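The sock question

Posted 1 June 2023

Every spring somebody forwards me a video of a robot folding a towel, and every spring I am asked whether I have changed my mind. This year it was my old colleague Pak-hei Ko, who sent a clip from a company called Stodus with the subject line "well?" The towel was very nicely folded. I watched it three times and then noticed the little "8x" in the corner.

So no, I haven't changed my mind, but I have had to think harder about why.

I spent most of my working life around packing lines, and I don't have anything against machines. The case sealer we had at Rosenthal ran for years on grease and the occasional kick. It did one thing. The boxes came in the same size, facing the same way, and if one arrived crooked a light went on and a person walked over and straightened it. That person was me for a good while. When people say the factory floor was automated long ago, I always want to ask them who they think was standing next to the light.

Laundry is the crooked box all the time. A sock has no right way up. It can be flat or balled or half inside out, or stuck to the inside of a pillowcase where you won't find it until Sunday. You don't look at a sock and know where its edges are, you poke at it until it turns into a sock. My kids could do that at four, badly, and they are not especially gifted in the field of hosiery.

Pak-hei's answer is that the new systems learn from people, so all of this will sort itself out once there are enough examples. You have a person do the chore with a gripper in each hand, over and over, and the machine picks up the pattern. I understand the idea and I don't think it's stupid. It's more or less how I learned the sealer. What bothers me is the word "enough." In April he told me a demo he liked had been trained on 500 tries at one task. By last week he was talking about 3000 as if that were the number we had agreed on all along. I asked what happens when you change the basket. He said that was a good question, and then he sent me another video.

And I do wonder about the tools themselves. Try sorting your own laundry with a pair of kitchen tongs in each hand (I did this, on the bed, with the door closed). You can do it. You can pick up a sock and drop it in a basket, no trouble. Then two come up together and you can't feel that there are two, because all your fingers know is that they're squeezing a pair of tongs. I had to look every single time. With bare hands I do the whole load while watching the ball game.

My neighbor Vlastimil Hrubý, who ran a dry cleaner's for a long time and has more right to an opinion than I do, thinks I'm asking for too much. He says he never needed a machine that could do laundry. He'd have paid good money for one that only put things into baskets, whites here, darks there, even if it was slow and even if it got some wrong, as long as it worked nights. I couldn't come up with a good reply to that. His presses didn't iron by themselves either, and he bought those.

Still, he had a shop, with a long table and good light and somebody on staff the next morning. I have a hamper at the bottom of a dark closet and a cat in it. Puditz, the start-up everyone was sharing last fall, promised a "home-ready" helper, and when I got to the fine print home-ready meant a cleared surface, items placed within reach, and a person supervising. If I have cleared the surface and brought the socks within reach and I'm standing there supervising, I am almost done with the socks.

What would convince me? I've been trying to write it down so I can't move the goalposts later. I want normal speed, with no cuts. I want a basket the machine hasn't seen before, full of things that came out of an ordinary dryer, fitted sheet included. I want to see the one where it drops something on the floor and what it does next. And I want the price, repairs included, because my Oster blender has outlived two "smart" gadgets by doing nothing smart whatsoever.

Pak-hei has read the list and says the fitted sheet is unfair, given that I can't fold one either. I've left it in. He'll be over on Saturday to argue about it in person, and there will be a load in the dryer.
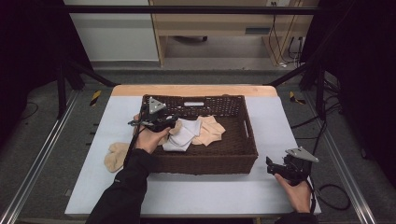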